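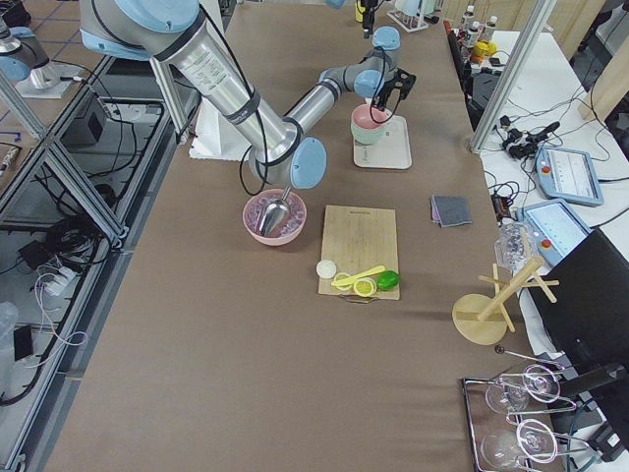
Can it make me a drink yet?

Regular readers know I have one question about robots and I ask it of everyone: when can I stop emptying the dishwasher? I've been asking for years and the answer has always been "five years," which is what they told my mother too. So when Nawal Nasr at Ekix wrote in after the May issue (the one where I was rude about robot vacuums and chair legs) and said I should come out to Voltthorpe and see for myself, I was in the car before I'd finished reading the email. Well, the same week. It's a long drive from Urnley!

The job they're working on is drinks. Ice out of a bowl, lemon or lime off a cutting board, a glass off its side and onto its feet, a stir with one of those long bar spoons. I laughed when Nawal told me, because I'd come all that way hoping for laundry and she was offering me a bartender. But she had a good answer. Making a drink, she said, is a lot of little kitchen chores lined up in a row, and if you can't do those you can forget about the dishwasher.

I've thought about this more than I'd like to admit, mostly while standing in my own kitchen with a scoop in my hand. Take ice. You push a scoop into a bowl of it and you don't think at all. Some of it slides, some of it is stuck together, and your wrist just sort of sorts it out – a bit of a wiggle, a bit more push. Now try doing it with two stiff fingers and no wrist feeling to speak of. I did try it, with kitchen tongs holding the scoop, and I chased the bowl clear across the counter. My husband came in to ask what the noise was.

Then there's the clear stuff. Nearly everything in a drink is see-through: the ice, the wine glasses, the plastic cup that hangs upside down on the mug tree. Nawal says a camera can have a terrible time with all that, because what it picks up is often whatever is behind the glass. A lime is easy. A lime is bright green and round and it looks like a lime from every side. A wine glass lying in a wire tray is mostly the wire tray.

And bowls that are stacked! I'd never once thought of a stack of bowls as a problem. You want the top one, so you take the top one. But if the two are snug, the bottom one comes along for the ride, and you and I would notice that by the weight and give it a little shake. I watched an arm come down over a stack and take the top bowl as neatly as you please, and I clapped. Then I watched it do the same thing again and lift both. It carried on with its evening as if it had one bowl. I felt for it, I've done the same with paper plates.

So how good is it? I asked for numbers and Nawal gave me numbers, and I'll pass them on just as she did. Out of 200 tries at scooping ice into a bowl, 115 ended up the way they wanted. That's ice alone, on a table where everything starts out more or less where it's supposed to be. She wasn't embarrassed about it and I don't think she should be. When she started on the project the arms couldn't hold the scoop. Still, if my teenager got the ice in the bowl that often I'd be buying a new floor.

The bit I hadn't expected was how slow it all is. The arm goes over, has a think, comes down, has another think. A drink that takes me under a minute took the better part of a coffee break, and a person was standing by the stop button the whole way through. I asked if it could go faster and was told yes, but would I like to be near the glasses when it did? Fair enough.

I did call Barry Gosling afterward, because he ran the packing floor over at Jurić for most of his working life and he has opinions. Barry says the shop floor went the same way. The machines got very good at one box, the same box, all day long, and he was glad of them, his back especially. But the odds and ends bench, the one where the returns came in all shapes and half unwrapped, was people when he started and it was people when he left. "A kitchen is all odds and ends bench," he said. I wrote that down on the back of the phone bill.

I'd put it this way. If your chore is one thing in one place, a machine can probably do it now or will before long, and we've all got dishwashers to prove it (they wash beautifully, it's the loading and unloading that's left to us). If your chore involves a half lemon, a knife, a napkin and somebody else's idea of where the glasses live, keep your sleeves rolled up.

Will I get my dishwasher emptied? I asked Nawal as I was leaving and she thought about it properly, which I liked. She said a version that does the plates and the mugs and leaves the wine glasses for me, maybe, at a price I wouldn't enjoy. Then she asked how many of my plastic lids match their tubs, and I changed the subject.

Keith Tunstall has already told me he'd take the plates-only version tomorrow. If any of you would too, or if you've got a chore you would never hand over, write in and tell me which. I'll print the best ones next time, along with the lemonade recipe I promised and forgot. I'm keeping the ironing off the list because I know you'll all say ironing.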